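白いテーブルとノート一冊

2022年5月2日

連休に入ってから、ずーっと机まわりの片付けをしています。きっかけは引き出しが閉まらなくなったこと。奥に何か引っかかってるなあと思って手を突っ込んだら、去年の手帳と、使いかけの付箋と、なぜか乾電池がごろごろ出てきまして……。付箋なんて、もう一生買わなくていいくらいありました(でもたぶん買う)。

で、いちばん困ったのがノートです。わたし、昔から新しいノートを買うのが大好きなんですよ。最初の2ページだけものすごく丁寧な字で書いて、そのあと放置。そんなのが押し入れの箱からも出てくる出てくる。ぜんぶ床に並べてみたら28冊ありました。28冊! 家族にも見られて、しばらく無言でした。

半分以上は書いたところだけ切り取って、残りはメモ用紙にしました。捨てるのはさすがに忍びなくて。読み返すと面白いのもあるんです。旅行の計画だけびっしり書いてあって、結局行かなかったやつとか、夕飯の献立が三日分で終わってるやつとか。読みふけって片付けが全然進まない、いつものパターンです。

前に使っていた茶色い机は、正直もう限界でした。天板に輪じみがいくつもあって、ペン先がへこみに引っかかるんですよね。それでFlorkovlowという小さな家具屋さんの通販を毎晩のぞいては閉じ、のぞいては閉じ。白は汚れが目立つよと妹に止められたんですけど、やっぱり白がいい! 消しゴムのかすも見つけやすいし、部屋が明るく感じるし。

そんなわけで最近のわたしは、白いテーブルにノートを一冊だけ、という暮らしに憧れています。ペン立ても時計も小物入れも置かない。使うものはその都度出して、終わったらしまう。うちの場合、気を抜くとすぐマグカップと郵便物が住みつくので、寝る前に一度ぜんぶどかして、固く絞った布で拭くことにしました。今のところ続いてます(まだ四日目だけど)。

広い白の上にノートがあると、それだけで何か書きたくなりませんか。うしろの壁も明るいグレーだと落ち着いていて、すごく好みです。

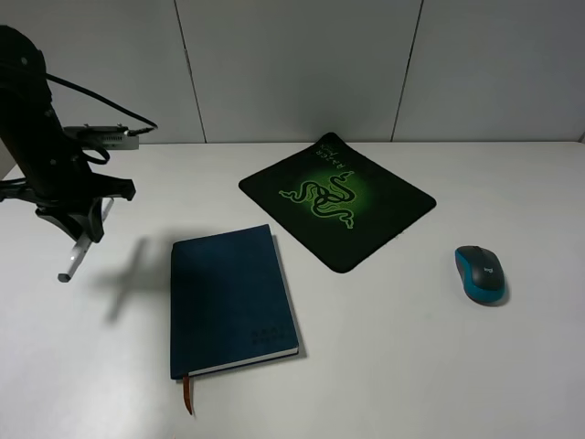 Orla Dolanさんからは、白い天板は拭き跡のほうが気になるから、濡れた布のあとに乾いた布でもう一回拭くといいよ、とコメントをもらいました。ノートも出しっぱなしにしないで、書くときだけ出すほうが表紙が焼けなくていいそうです。なるほど、日焼けは考えてなかった! 窓際に置くつもりだったので、ちょっと配置を考え直します。

残した中から、いま使う一冊は紺色の表紙のに決めました。罫線が細めで、万年筆でも裏に抜けにくいやつ。6月まで新しいノートは買わない、とここに書いておきます。もし買ったら、ちゃんとブログで白状しますね。

明日は引き出しの二段目です。ケーブル類が待ってます……。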